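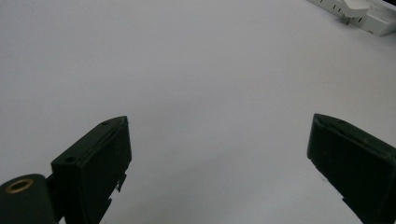
I put off buying a hand-held gripper for most of the year, and what finally pushed me was the February budget round, when Nathalie Lachance asked why our little shop had a line for a robot arm and nothing at all for the tool you practise with first. Fair question! So I bought the Solik kit for $400, and I've had it going on the bench long enough to have opinions. The fingers are dark green plastic, so dark they read as black until you get them up against a pale grey tabletop, and there's a brass-coloured ring set into the hinge that I've grown quite fond of. Opened wide, they leave a good big gap to work in.

What I like: it's simple. You squeeze, it closes, and Kwadwo was picking up bottle caps with it before I'd finished reading the booklet (17 pages, most of them safety warnings in very small type). The raised rims along the top of the fingers are handy to wipe down, too – a damp cloth and you're done. Spare fingers are $50 a pair from Lirnen, who shipped mine quickly and threw in a bag of screws I haven't found a use for.

What I like less is everything around the price. The kit doesn't include a carry case, the charger cable is too short for any bench I own, and I ended up spending almost $200 on bits I hadn't planned for. Power strips, for one. If you're working out a budget, put your outlets in it, and think about where they'll sit. Ours lives at the far edge of the table, out of the way of the fingers, and I'd still like a second one on the other side.

I did look at the Doãn before I ordered. Nicer handle, softer grip, but the spare parts were on back order and Ward Van Dijk, who has had his for ages, told me he'd waited two months for a hinge. No thanks.

Would I buy the Solik again? Yep, though I'd get two pairs of spare fingers in the same order and save on the shipping. Four stars, and the fifth is theirs when they make that cable longer.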